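Textbooks > Robots at Work > Chapter 5
Last updated: 15 Jan 2024
We use cookies to remember your place in the book. Accept | Manage

5 Can it do the chores yet?

I once spent an August in Lirnton watching a machine fold towels, and it took up to two minutes on each one. My own sewing basket stayed safe – no robot there would go near a needle.

Stitching is a lovely test, though, so let's start with some done by two instruments on living-soft stuff.
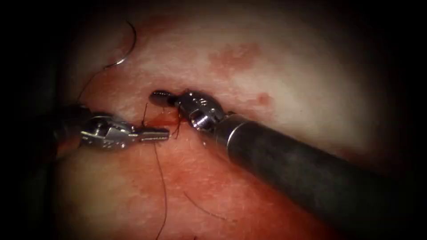
5.1 Thread, towels and other floppy things

Thread bends wherever it likes, and so does a duvet cover! Keep that in mind as we visit the Darnby laundry.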